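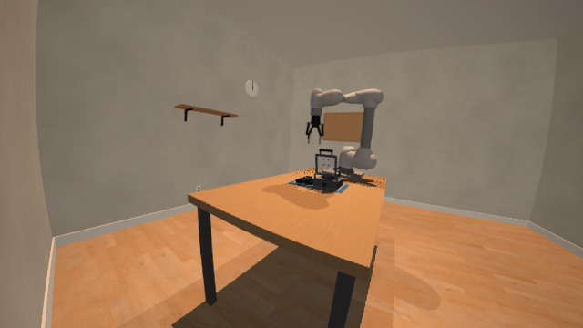

Deux matchs de poule sans enjeu par saison, c'est déjà trop, estime-t-on au club de Clukholm, où l'on réclame depuis juillet une révision du classement par groupes. La formule actuelle du championnat interrégional de handball qualifie les deux premiers de chaque poule et ne reporte aucun point au tour suivant. Une équipe assurée de sa place à l'avant-dernière journée peut donc aligner sa réserve sans conséquence sportive.

Brirness l'a fait contre Thambiah. Le règlement l'y autorisait. L'effet s'est pourtant mesuré ailleurs : Kidura, troisième à un point, dépendait du résultat et a été éliminé à la différence de buts particulière.

La proposition déposée par Clukholm tient en deux articles. Le premier prévoit le report des points acquis contre les autres qualifiés de la même poule. Le second impose une feuille de match comportant au moins 10 joueurs ayant déjà disputé une rencontre de la phase en cours. Le report est courant dans les tournois à deux tours de groupes. L'obligation d'effectif pose davantage de difficultés, car elle suppose un contrôle des licences avant chaque coup d'envoi et une procédure de dérogation pour blessure.

Reste la billetterie. La rencontre entre Brirness et Thambiah a réuni 1 557 spectateurs, contre 3 597 pour la précédente réception de Thambiah dans la même salle. Les clubs recevants conservent l'intégralité de la recette en phase de poule ; une journée dévaluée pèse directement sur leur budget de déplacement.

Thambiah soutient le report et rejette l'article sur les effectifs. Brirness n'a pas pris position. Le texte sera examiné le samedi 20 janvier 2018, pour une application la saison suivante. En cas de rejet, la formule est reconduite sans modification.

Commentaires (3)

pivot_gauche
Le report des points, oui. La règle des 10 joueurs est inapplicable pour un petit club en période de grippe.

Marc-T
Et la différence de buts particulière, on la garde ? L'article n'en parle pas.

tribune nord
J'avais payé plein tarif pour voir la réserve. Je n'y retourne pas.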